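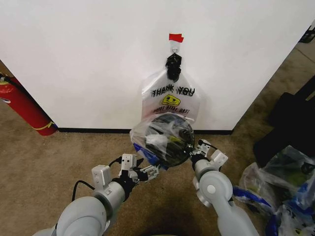

Section 4: Adding a Biography to Your Library

The Arka reader accepts books from the Valville store and files of your own. A long biography with photo pages takes up more room than a novel, so check the free space under Settings > Storage before you start.

Loading the book

1. Charge the reader to at least 70 percent.
2. Connect it to the computer with the supplied cable. The word "Linked" shows on the reader's screen.
3. Open the Arka folder on the computer and drag the book file into Books. Files larger than 300 MB must be split first (see Section 9).
4. Wait until the progress bar closes, then eject the reader and unplug the cable.
5. Press Home. The new title is listed under Recent.

Note: Books bought from the Valville store load over Wi-Fi and skip steps 2 to 4. Turn on Wi-Fi and tap Sync.

CAUTION: Do not unplug the cable while the bar is moving. The file may be damaged and will have to be copied again.

Setting up endnotes

Most biographies keep their sources at the back. The reader can show them at the foot of the page.

1. Open the book and tap the top of the screen.
2. Choose Notes > Show on page.
3. Set the number of lines, up to 8. Longer notes end with an arrow – tap it to read the rest.
4. Tap Done.

If the Notes menu is gray, the publisher has not linked the notes. Use a bookmark at the start of the notes section and switch back and forth with the side button.

Photo pages

Photo pages open at full width. Tap twice to enlarge, and swipe down to return to the text. Captions are hidden while a photo is enlarged.

Note: On the Haden model, photos can be enlarged up to 200 percent. The Villanueva model has no upper limit, but pages turn more slowly while a photo is open.

Using the index

Tap any page number in the index to go to that page. To get back to the index, hold the side button until the page changes. Books scanned from print may open a page early or late. To correct this, go to Settings > Page offset and enter the difference – use a minus sign if the book opens too late.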